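중고 PC는 왜 서랍 속에서 잠들까: 클럼스테드 기숙사 설문 프로젝트 보고서

공유 7 · 댓글 3
최종 수정: 2024년 1월 14일

저희 조(저, Maja Śliwiński, Ho-yin Kao)는 8월부터 Clumstead 기숙사 학생들이 안 쓰는 전자제품을 어떻게 하는지 조사했어요. 설문지를 1000장 돌렸는데 300장 돌아왔고요, 솔직히 이것도 많이 온 거라 다들 엄청 기뻐했답니다! 제일 많은 답은 "그냥 갖고 있다"였어요. 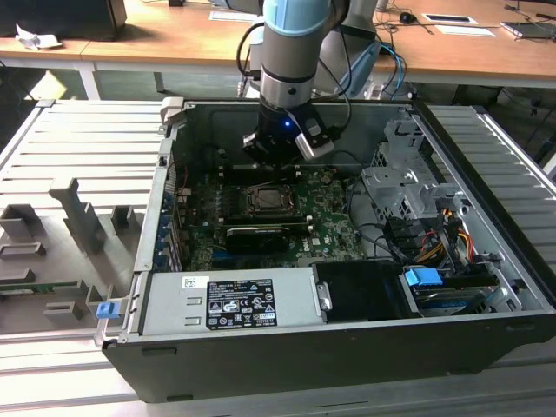

사진 1. 눕혀 놓은 데스크톱 본체. CPU 소켓은 비어 있고 그 아래에 그래픽카드가 꽂혀 있다.

이유를 물었더니 개인정보가 걱정된다는 사람도 있고, 어디에 버리는지 모른다는 사람도 많았어요. 저도 고장 난 노트북을 침대 밑에 두고 사는 처지라 할 말이 없더라고요(엄마 죄송해요). Maja는 수거함 위치를 지도로 그렸는데, 후문 쪽엔 하나도 없어서 좀 놀랐어요. 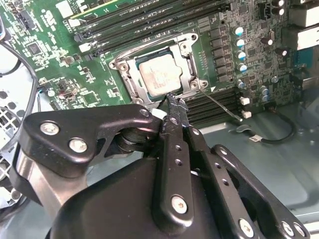 사진 2. 메인보드 소켓과 금속 프레임 안의 프로세서.

Ho-yin은 Gelent 매입 가격표를 맡았는데 표가 너무 길어서 부록으로 뺐습니다. 다음 학기엔 졸업생한테도 물어보고 싶은데, 연락처 구하는 게 벌써 걱정이네요.

조회 3198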